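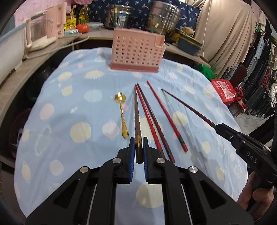
Aurora Ramalho, commenting on the draft, felt that a drop in fasting glucose after twelve weeks of oat bran was hardly news and that we should lead with the evening readings. Fair point. Moved up.

**4.2 Evening readings**

Of 186 adults enrolled at Isby, 75 gave a full set of evening values. Bran group lower at two hours after the meal – the gap narrowed by week nine, and was gone in those who skipped breakfast. Fibre intake was self-reported, so treat with caution. Diaries from December were patchy, holiday meals mostly left blank.

Portion was 100 g of cooked bran daily, energy capped at 2,000 kcal. Mendes and Anton sites used the same protocol but a diffrent meter, results not pooled.

**Figure 3.** Chopsticks on a table.

No change in weight. Cholesterol fell slightly in both groups, which we cant explain from diet alone. Two people stopped early with bloating. Longer follow-up needed, ideally with the breakfast question asked at the start – see 5.1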